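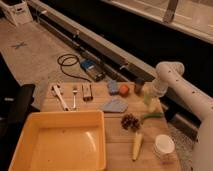
Bench, Tuesday. Greenish bottle toward the back, yellow tray at the front left corner.

Print this page | E-mail this page

Tuesday, October

Dye notes, walnut and onion skin, continued

I promised Ásdís I would write this up while it was fresh, and it is already past four in the afternoon, so forgive the handwriting (and whoever types it up, forgive the spelling too). The walnut bath has been sitting since Friday with the lid on, and I have to say it smells much better than last year's, which some of you will remember because you had to move your lunch outside. I think the difference is that I took the hulls off while they were still green and put them straight into rainwater instead of leaving them in a sack by the back door to think about it.

Starting point for the record. Yarn is the Mandagi two-ply, undyed, the one with a little gray in it. I wound it into 17 skeins, all tied loosely in four places with cotton. I used to tie them in two places and spent whole evenings untangling, so please, if you are helping with winding, four ties, and make them figure eights. Scoured in the big pot with a small squirt of dish soap, brought up slowly, left to cool overnight. The water came out the color of weak tea, so there was still a fair amount of grease in there. I scoured the worst ones a second time.

Nine skeins went into alum and the other eight stayed plain. Walnut doesn't need a mordant, as everybody always tells me, but I wanted to see it with my own eyes on this particular wool. The alum is from the Clutov tub. There is less than a third left and somebody should order more before the next group comes in.

Walnut bath. 256 grams of hulls, weighed wet, tied up in an old pillowcase so we aren't picking bits out of the wool until Christmas. Simmered one hour, cooled, simmered again. First skein in at 9 in the morning, and I pulled it at noon a nice milky brown, like the inside of a mushroom. The plain and the alum skeins looked so much alike wet that I got them mixed up for a minute and had to go by the knots (red thread for alum, no thread for plain, same as always). After drying by the window there is a difference. The alum ones are warmer and a bit yellow, the plain ones cooler. I like the plain better, and Ásdís likes the alum, so we will have to make both.

Temperature. I kept it at 87 by the thermometer, Celsius, and it crept up only once, when I went to answer the door and stayed talking too long. I turned it down as soon as I got back and gave the skeins a careful turn with the stick. No felting that I can feel, but I marked that skein with a double knot so we can compare it after washing.

Onion skins. Oh, these were a joy! The cafe on Jiria Street saved us two whole grocery bags, mostly yellow with a handful of red mixed in, and I didn't sort them, I just stuffed them all in the pot and pushed them down with a spoon. Three alum skeins went in and came out a deep orange like a good egg yolk. I then did the thing I had been wanting to do all month and put one of them into the walnut for ten minutes. It is the best color we have had out of this room, a kind of toasted gold, and I have been carrying it around in my apron pocket all afternoon showing it to people. I would love to do enough of it for a sweater, but I did not time it as carefully as I should have. Ten minutes by the wall clock, and the wall clock is slow.

One failure to put down. The iron afterbath was too strong. I poured from the jar instead of measuring, and the last walnut skein went nearly black in the time it took me to find my gloves. It also feels harsh now, a bit like twine. I rinsed it four times and hung it on its own. It might do for the edge of a rug, or for tying up tomatoes. Next time the iron gets weighed out dry and dissolved first, in the chipped cup and only the chipped cup.

Rinsing took longer than anything else. Walnut keeps giving off color long after you think it has finished, so keep going until the water is clear and then do it once more. A splash of vinegar in the last rinse. The drying rack is the Tostimwood one with the wobbly leg, and it will hold everything if you hang the heavy skeins toward the wall.

Still to do:
- Cut a short length from every skein for the sample book, and write the knots down beside it
- Tape half of each sample to the south window, cover the other half with card
- Strain the walnut bath and keep it, there is plenty left in it
- Order alum
- Ask the cafe for red skins only, if they don't mind

Ásdís wants to try the leftover walnut on the linen from the cupboard. I doubt it will take evenly, but I'd be happy to be wrong, and the pot is already full. I'll be in early to lift the pillowcase out and look at it by daylight.

Print this page | E-mail this page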